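Citorero twin-arm bench cell: what to ask before you put it in the budget

Equipment page, updated May 18, 2024
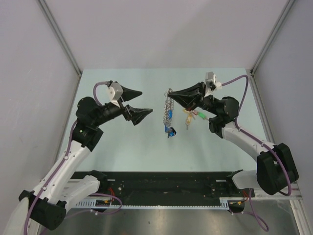 We resell the Citorero cell and we also talk a fair number of people out of it. This page is written for whoever has to sign the order, and it assumes you have already seen the sales video and were impressed by it. So were we, the first time.

What you are buying

Two arms facing each other across a bench top, each with a two-finger gripper, inside a light-coloured enclosure. Pinheiro builds the enclosure and the bench. The control software is Clanitz, sold on a yearly licence. The arms come with the cell and cannot be swapped for ones you already own, whatever you may have read on the forums.

The cell is sold for passing, sorting and presenting small mixed items. Lost property offices ask about it, as do key-cutting counters, repair shops and one or two museums. The usual test piece is a bunch of keys on a ring, and it is a fair one. A coiled chain stretches and swings. A fob pulls the bunch one way and a plastic tag sticks out the other. If a supplier only wants to show you cubes, ask for keys.

Do you need the second arm?

Often you don't. One arm and a sloping tray will do a lot of what people want from this cell, and the tray never needs a software update. The second arm earns its place when an item has to be turned round or taken from the other side, and when nothing fixed will hold it while that happens. Passing something from one gripper to the other is the slowest and most fragile step in most jobs we have looked at. Go through your own work and see how often it comes up. If the answer is "now and then", look at the single-arm Vurkel bench first. We make less on it.

About the speed figure

The brochure gives 80 items an hour. We have no reason to think anyone made that up, but it is for one kind of item, put down in one place, with a person standing by. On mixed items we would plan for well under half and be pleased with anything better. Ask for the figure on your own items, and ask whether failed picks were counted in the hour or quietly left out. Drops matter more than speed for some buyers. A dropped key ring is a nuisance. A dropped watch is a claim.

Costs that aren't in the headline price

Gripper fingers wear, and pointed ones more so at the tips. Budget for 4 sets in the first year if you handle metal. They are not dear, but delivery has been slow and you should hold spares.

Cables running along the outside of an arm are easy to get at and easy to snag. Ask who replaces them, and whether that falls under the warranty or under "wear". We have had both answers from the same maker.

Training for the software is quoted as 2 days. That is enough to run jobs somebody else has set up. Setting up your own takes longer, and the people who get good at it tend to be the ones with other work to do. Put their time in the budget.

The first service is due at 3000 running hours. On a single shift that feels a long way off. On a double shift it comes round in the first year, and the cell is out of use while it is done.

Space and site

Measure the doorway. The bench arrives in one piece. You will also want room to walk behind both arms for cleaning and repairs, which the floor plan in the brochure does not show. Guarding depends on how your staff will load the cell, so settle that before asking for a price. Changing it later costs over twice what it would have cost at the start.

Trying it first

We can arrange a paid trial at our own site, using items you send us. Send the awkward ones. Trial fees come off the price if you order, and if you don't order you keep the recordings and the results sheet, including the bad runs. Slots after November tend to be easier to get.

Price

On request, quoted with the licence, spares and first service shown as separate lines. If another seller gives you one round number, ask them to break it up the same way.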